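Student project report: Do table covers earn their place in a small rental kitchen?
Submitted 2021-03-01

The supply sheet from Ukach claims that a printed cover "protects the table and lifts the room." Our group had doubts about both halves of that sentence. We spent January on it, with a budget of 80 dollars and a questionnaire that went out to 100 student renters. Only 35 came back, so nothing below should be read as proof.

The first part dealt with the cover itself. We wanted to know if a floral print would lie flat enough to set glassware on.

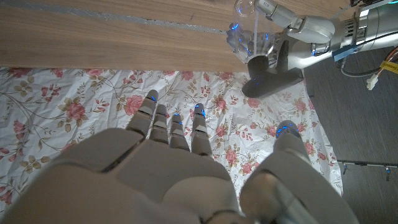 Figure 1. The rose-print cover, with creases and a wrinkled border.

Creases were the main complaint in the questionnaire too. Pornell's care leaflet says they drop out overnight under the weight of the cloth. Ours didn't, and we gave it three nights. One respondent ironed hers through a towel, which we didn't try.

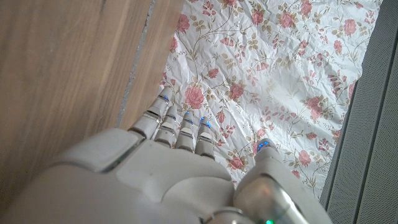 The print is a different matter. Most respondents liked roses or didn't mind them, and a few said a busy pattern hides crumbs. We think hiding crumbs is a poor thing to want from a table. It may also explain why covers get wiped less often than bare wood, although our numbers are too small to say.

For the second part we went back to the bare tabletop and looked at what people keep on it. Clear cups and glasses topped the list. The Zulu storage guide tells renters to put all of them away after use, and we couldn't find any evidence behind that advice.

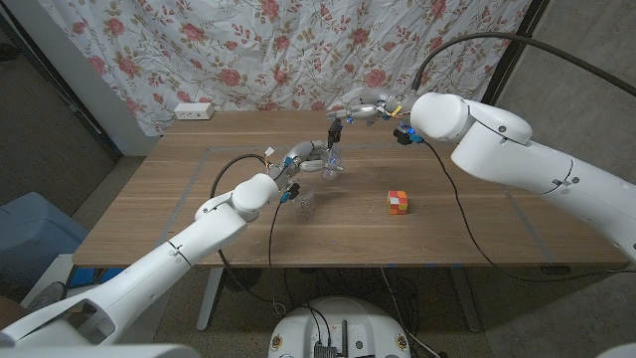

Is a clear plastic cup a fair swap for a glass one?
For water at a desk, probably. Respondents who had switched to plastic mostly complained about scratches and a cloudy look after a few months of washing.

We also asked about jars. Lirkik sells a set of 600 lids and labels for reusing them, far more than any student kitchen could get through. A plain jar with a threaded rim does the same work if you kept the lid it came with.
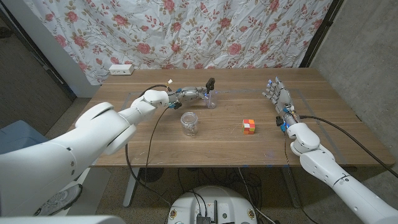
One respondent wrote back that we had missed the point of jars altogether, that hers hold pens, coins and tea bags and have never had a lid on, and that she would sooner give up the table cover than any of them.

We added her answer to the results under "other." Our recommendation is to skip the cover unless the table is already damaged, and to spend the money on two decent glasses.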